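I have been putting this off for weeks, but I finally did it, my friends — the little blog has a newsletter! It will go out twice a month, and I am calling it the Tenside Letter, after the street where I started writing all of this down at a wobbly kitchen table in Skorcombe.

Some of you have been asking for one since February, when the comment form stopped working and so many of your kind notes went missing. I felt terrible about that. I did get 68 of them back in the end (thank you for being so patient with me!), and I sat down with a pot of tea and answered every one I could.

Signing up is easy. There is a box at the bottom of the home page, you put in your email address, and then you wait for a message asking you to confirm. Please look in your junk folder if it doesn't show up. My own sister-in-law waited 2 days before she thought to check there, bless her.

The first letter will have the plum dumpling recipe from the Beneš side of the family, which I have never put on the blog, and a few words about our move to Lason and how the unpacking is going. Slowly, is how it's going!

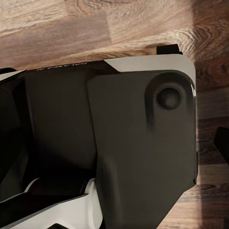 I will still be posting over here just as often, so please don't feel you have to sign up for anything. The letter is more of a chat between posts, with the odd bits that never grow into a whole page of their own. And if you would like to see something in it — an old recipe again, more about the garden, less about my knees — leave me a note below and I will write it on my list.

403 shares
3 comments

plumandthimble
Signed up this morning and the confirmation came right away. So happy for you!

Skorcombe Gran
Dumplings!! I have 22 jars of plums in the pantry, so hurry up please.

mossy_gate
More garden for me. Congratulations on the new letter!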